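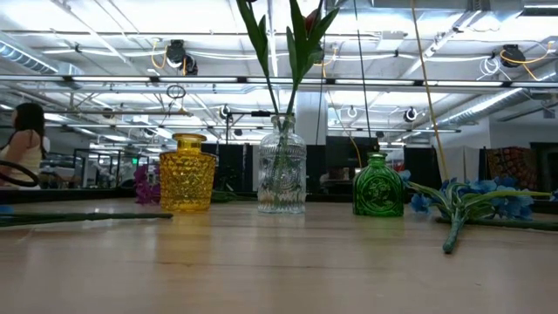 Amber, clear and green glass on a wooden table, with flowers in the clear one.

Breakfast on the Kadora
A short story

The galley on the Kadora was nine feet long and I loved every inch of it. I loved the hatch that stuck, the hooks for the mugs, the oven that leaned a bit towards the left bank so that every cake came out with a thick end and a thin end (the deckhands fought over the thick end). I had been hired for one summer to wash up. Then, one morning in July, the cook went ashore at Werkach to have a tooth looked at and sent back a note with a boy on a bicycle. The note said, "Not today. Possibly not this week. You do the eggs."

I read it twice and then I actually hopped.

You have to understand what breakfast was on that boat. We left Werkach at six and got into Virnico a bit before ten, and in between there was nothing to look at except reeds and herons and the odd cow up to its knees, so people ate. They ate the way you do on water, with the window open and nowhere to go. Farmers coming back from market, nurses going home, schoolchildren with their hair still wet. The cook had given them the same thing for years: two boiled eggs, a roll, a slice of white cheese. Good eggs, too! I had nothing against the eggs. But I'd been lying awake in my bunk for weeks cooking other breakfasts in my head, and now there was a note.

So I did the eggs, because I'd been told to, and while they boiled I made barley.

My grandmother made it every winter. You toast the grains dry in the heaviest pan you have until they smell like the inside of a biscuit tin, then you pour on milk and water and leave them alone, which is the hard part, and right at the end you stir in a spoon of butter and a handful of stewed plums so that the whole pot goes streaky and pink. I only had dried plums. I had no proper pan either, just the big dented one we used for heating washing-up water, and I scrubbed it until my knuckles were red. But the smell! It went out through the hatch and down the side deck and I heard somebody by the rail stop talking in the middle of a word.

The first person to come and ask was a woman with a crate of ducklings. She put the crate on the counter, which wasn't allowed, and looked past me at the pot.

"What's that?"

"Barley," I said. "With plums."

"My mother used honey."

"You can have honey."

She had honey. She stood there and ate it with her coat on, and when she'd finished she wiped the bowl out with her finger and gave me a duckling to hold while she went to fetch her sister. 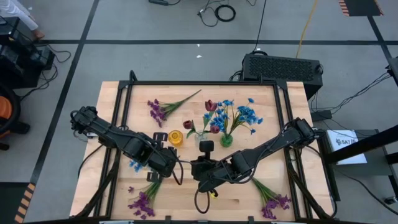
By the second lock there were twelve people in the queue and I was down to scraping. I gave the last of it out in coffee cups, a few spoonfuls each, and promised there'd be more the next day, and a man in a railway cap said, "How much more?" in such a serious voice that I went straight down to the store to look.

There wasn't much. A sack of Cisneros flour, some oats, half a box of lemons going soft, a tin of cinnamon so old that the lid had to be knocked off with a rolling pin. I sat on the flour and made plans. I can still remember the happiness of it, my back against the cold side of the hull, the water knocking away behind me, writing on the back of the cook's note with a pencil stub. Oat cakes with lemon. Barley again, but savoury, with fried onions and a spoonful of sour cream. Pancakes if I could beg some buttermilk off the lock-keeper, whose goats were famous all down the canal for escaping.

The captain came down as I was writing. She was a large, quiet person who steered with one hand and hardly ever entered the galley, and she had to bend almost double to get through the store-room door.

"People are asking me about porridge," she said.

"I did the eggs as well!"

"I know. There are a lot of eggs left."

I thought that was the end of it, and I began folding up my paper. But she stayed where she was, half bent, one hand on the door frame, and after a while she asked me whether there was any of the barley stuck to the bottom of the pan, because that had always been her favourite bit at home, the brown bit, the bit you needed a knife for.

There was. I'd been saving it for myself. We ate it together standing up, taking turns with the knife, and she told me that if I wanted buttermilk I should go at the goats with salt in my hand and never turn my back.

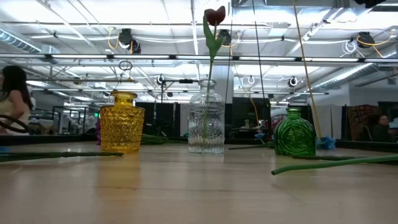
The cook's tooth took 15 days. I don't know what they did to it up there in Werkach, and I was too busy to ask. I was up at four each morning, before the gulls, with the lamp lit and my sleeves pinned back. I burned things. I burned a whole tray of oat cakes as black as boot heels, and the children on board used them to play draughts. I made a pancake batter with too much lemon and it sulked in the bowl and wouldn't rise, so I called it flat bread, put dill on it, and sold all of it before the first bridge. I learned that nurses coming off a night shift want salt and farmers going home want sugar. I learned to stew fresh plums in their own juice with nothing added at all, only a lid and some patience, and those were so good that I laughed out loud, alone, in an apron, at half past four in the morning.

And the onions! The savoury barley was the one I'd worried about. I sliced the onions thin and cooked them for the best part of an hour until they were the colour of a violin, and I stirred them in with pepper and put the sour cream on top, just a cold spoonful, sliding. The man in the railway cap took his bowl away to the very front of the boat and turned his back on everybody. He came back for another. He said it needed a fried egg on it, and he was completely right, and that was how we used up the eggs.

When the cook did come back, her face still swollen on one side, she walked up the gangplank at Virnico with her bag and stopped beside my chalkboard. I'd written out three breakfasts on it and drawn a plum, not very well. She read it all the way down. She couldn't chew yet, she said, she could barely manage soup.

I sat her down at the counter with the soft barley, the pink one, cooked so long it hardly needed teeth. She ate very slowly, on the good side, frowning at the canal. I washed the same cup four times.

"You toasted it first," she said.

"In the heavy pan. The washing-up one."

"There's a better pan." She put down her spoon, got up, went to the locker under the bench where I'd never once seen her go, and took out from behind the life jackets a great black iron thing wrapped in a towel. It was so heavy that she had to pass it to me with both hands. It was seasoned like glass. Somebody had looked after that pan for longer than I'd been alive.

"Four o'clock?" she said.

"Four o'clock," I said, and I went ashore to see a man about some plums.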